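Garoria grip fault

The Garoria grip fault was a software error in the Garoria, a tabletop robot arm made by Prokopenko. It was reported at the company's Ustivden test site in November 2020 and described in a service notice dated Thursday, March 25, 2021.

Cause

The arm judged whether it was holding a part from the gap between its two fingers. After a restart, the controller could load an old zero point for that gap and report a firm hold on nothing. The arm then carried on with the rest of its routine – lifting, moving and releasing – without raising an alarm. The fault was logged 700 times in 2,453 restarts.

Safety

No injuries were recorded. The notice told owners to keep hands out of the work area after any restart and to run 3 empty grip cycles first. Around 3,400 arms were covered.

Test work

The sorting test uses gray blocks with openings in their tops, an orange cylinder and a blue bin.

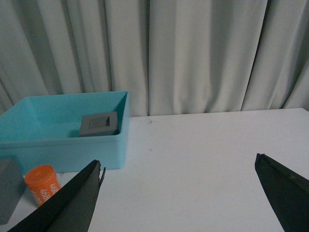
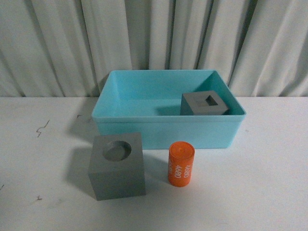
Later changes

Prokopenko moved the zero point check to the start-up sequence. Cludow, which resold the arm, replaced the finger sensors on older units as well.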